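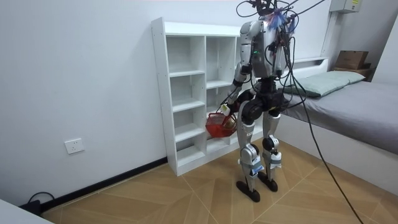 Handen will revise its safety standard for residential storage furniture in November, technical lead Lindiwe Jacobs said. The current text dates from 2006 and requires wall anchors only on closed cabinets. Open shelving, such as a white unit in a small room with a low bed nearby, falls outside it.

The draft adds a pull test of 200 newtons, applied for 3 minutes – 2 more than at present. Comments are open to manufacturers.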